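Open day at the Prallby hall, bin picking demonstration — who else went? 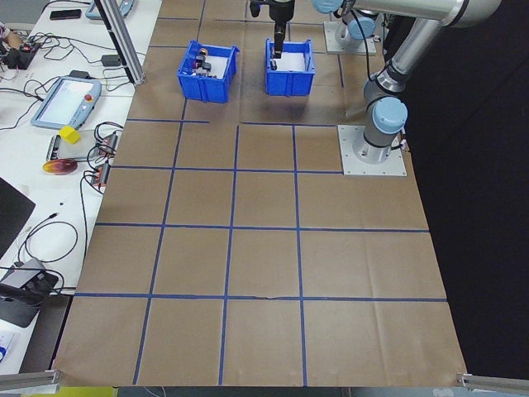

The picking cell at the open day, gripper in the right bin.

fennel_and_rust wrote:
Hello to all. I visited the open day at Prallby in December and I promised in the other thread that I will write something. Please excuse my English, I try to be exact.

There were several stations, but I stayed the longest time at the bin picking. It has two blue plastic bins with a white lining, next to each other, and the gripper goes straight down into the bin from above. The arm stands on a square white plate at the side. The task they announced was simple: take a part out of one bin, bring it to the other, and when all is moved, do it again in the other direction. The visitors could stand there and ask questions, and a young man from Mullari answered very patiently.

What I liked is that they did not hide the failures. In the time I was watching, the gripper closed 7 times on nothing. Each time it went up, waited a moment and tried from a new angle. Nobody from the staff touched anything. For me this was more interesting than a perfect show with one part which is always in the same place.

What I liked less: it was slow. I asked for the cycle time and got the answer "it depends", which I understand, but I had hoped for a number.

My question to the others is about the grid. The whole surface is brown paper with blue tape in squares. I forgot to ask what it is for. Is it for the calibration of the camera, or only for the people who set up the parts?

torque_wench_42 wrote:
I was there in the afternoon. The tape is for people. You put a bin or a part in a given square, write down the square, and the next day you can put it back in the same one. For calibrating a camera you'd want a printed pattern, tape is never straight enough. One of the lines near the bottom even has a gap torn in it.

oldpanelbeater wrote:
Paper and tape at an open day. I'm sorry but I drove a long way for that. At the Bosetti day last year everything was behind glass, painted, lit, coffee at every stand. This looked like somebody's garage. Cables all over the side table.

fennel_and_rust wrote:
@torque_wench_42 Thank you, that is logical. I had also seen the gap and I thought maybe it was a mark with a meaning. So it is only a gap.

@oldpanelbeater I do not agree, but I respect it. The Bosetti day I have visited too, and there I could see very well and learn very little. When I asked about the gripper fingers they gave me a brochure. In Prallby I asked the same question and the man explained for a good quarter of an hour how they choose the length of the fingers, so that they reach the bottom of the bin and do not touch the walls. The cables I do not mind. In my own workshop it is worse.

oldpanelbeater wrote:
Fair enough on the brochure. But a customer doesn't care how long the fingers are. A customer wants to know: can it do 100 picks without a person standing next to it? Did anybody get an answer to that?

quietgantry wrote:
I asked something close to this. They said the longest run without help was 42 parts, and that was with the easy mix. With the small dark parts it stops earlier. Small dark things lying on top of each other are hard for the camera, and the white lining helps with this, you get a contrast at least. Without it they had dark parts in a blue bin with shadows from the walls.

torque_wench_42 wrote:
42 sounds believable for a demo cell. I'd be more suspicious if they had said 100.

oldpanelbeater wrote:
So it's not ready. That's all I wanted to hear.

fennel_and_rust wrote:
I think nobody said it is ready. On the invitation was written "work in progress", and I have read this before I went. If somebody comes to buy a machine, yes, he will be disappointed. I came because we sort returned small tools by hand and I wanted to see how far the others are. Now I know it, and I have told my boss that we wait.

One more point to the lining, @quietgantry. Do you know which material it is? I saw it only from the other side of the barrier. With our parts there is always a bit of oil, and I am afraid that a soft lining would be dirty after 2 shifts.

quietgantry wrote:
No idea, I didn't get to touch it. Write to them, they answer mails. I got the wiring plan for the e-stop the next morning without asking twice.

lathe_again wrote:
Does anyone know if the Guerra people will do the same kind of day? I missed Prallby, had a cold. I'd be interested in the stand with the second arm too. Did they run both together?

torque_wench_42 wrote:
Not while I was at the barrier. There are arms on two plates, but I only saw the front one doing picks. Guerra I don't know. They had a list at the entrance where you could leave your address for the next dates, I put mine on it and have heard nothing so far.

fennel_and_rust wrote:
In the morning it was also only one arm. They told me that both together is planned, but they must first solve who may go into which bin at what time — he called it the "traffic rules".

@lathe_again If I receive a date from Guerra I will put it in this thread. And I have written to Mullari today about the lining, I will report the answer.

oldpanelbeater wrote:
Ask them for the cycle time again while you're at it.

fennel_and_rust wrote:
I did, it is the second question in the mail.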